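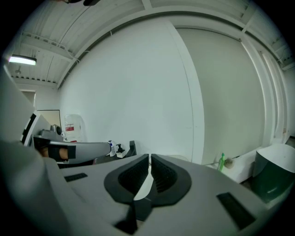

For my project I wanted to find out how people in shared student houses decide who cleans what, and whether a rota makes any difference. I live in one of those houses (in Flimmont, top of the hill, freezing), so I'll admit I had opinions before I started.

I put up a notice at college and got 9 houses to join in. Each one kept a diary through the autumn term, and anybody could write in it whenever they did a job or got annoyed that a job hadn't been done. By the end I had 578 entries to read, and I read them all on the bus to Patasthorpe with a highlighter!

My tutor, Olga Robles, told me to sort the entries by job first and by person second. I did it the other way round to begin with and lost a whole weekend, so she was right.

The jobs that caused the most grumbling were the small ones, like rinsing the sink, wiping the counter or refilling the soap. Bins hardly came up, which surprised me, as my own house argues about them constantly.

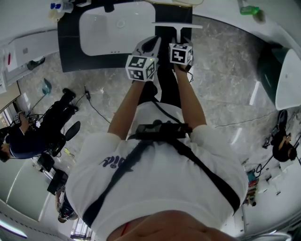

## What the rotas did

Only 2 houses had a written rota. Thoa Đàm lent me hers, and it's lovely, all colour-coded, but the diary shows people swapping turns so often that by the third week it was mostly arrows. The other one lived in a group chat and got buried under bus times and birthday plans.

The houses without a rota tended to have one person who just got on with it. I'd expected that person to be cross and in some diaries they really were, but a couple of them wrote that they'd sooner clean to music on their own than have a meeting about it.

I read bits of my draft out to the diary keepers to see if they agreed with me.
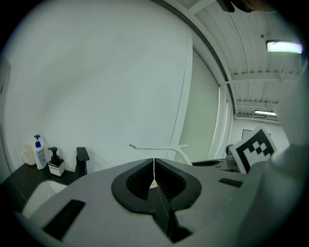

Nobuhle Cele said I was being too kind to the houses with no rota, and that a person who "just gets on with it" has usually asked for help and given up. I went back through her house's diary and found three entries saying exactly that, so I've moved them into my main findings.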